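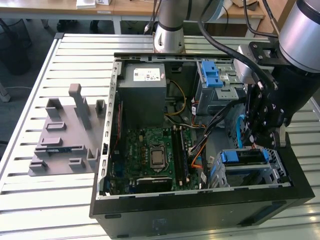

À quelle fréquence faut-il contrôler la pince de la cellule de démontage ?
Toutes les 200 unités traitées, plus une inspection complète à 3000 cycles, et toujours après un choc, même léger.

Cellule Murín, poste de démontage des unités centrales
Fiche de contrôle avant remise en service, 2 août 2026
Contrôle : Iveta Urban. Relecture : Štěpánka Vaněk.

1. Arrêt d'urgence et réarmement
Conforme. Coupure franche depuis les deux boutons, et le nouveau réarmement manuel est un vrai bonheur à utiliser !

2. Visserie de la pince (plaques, équerres, doigts)
Conforme après reprise. Une vis d'équerre avait pris du jeu, resserrée et marquée au feutre. Revoir le marquage au prochain passage.

3. Passage du câble au poignet
À surveiller. Le gros câble noir fait une belle boucle au-dessus du boîtier, mais dans la position basse il s'approche de la cage des disques. J'ai refait la trajectoire cinq fois à vitesse réduite, sans accrochage. Je voudrais quand même un collier de plus.

4. Plaque de supports à gauche du boîtier
Conforme. Tous les supports tiennent à la main. Brernlow a livré cette version en deux semaines et on gagne un temps fou au changement de série, bravo à eux.

5. Calage de l'unité centrale
Conforme. Boîtier couché, panneau latéral retiré, appui sur les lattes de la table. Attention aux tours plus étroites : reprendre le point zéro à chaque modèle.

6. Accès aux poignées bleues de la baie de disques
Conforme. Descente verticale, effort de serrage réglé à 69 % dans le programme Grarley. J'adore cette séquence, elle est devenue tellement fluide !

7. Câbles internes dans la zone de travail
À refaire à chaque unité. Écarter les nappes et les câbles SATA avant le départ cycle. Le faisceau noir qui descend de la cage est le plus gênant.

8. Sauvegarde du programme
Non fait. Copie à déposer sur le serveur de Prorkasham.

Remarque de Š. V. : d'accord pour le collier, à commander avec les doigts de rechange. Prochaine inspection complète en septembre.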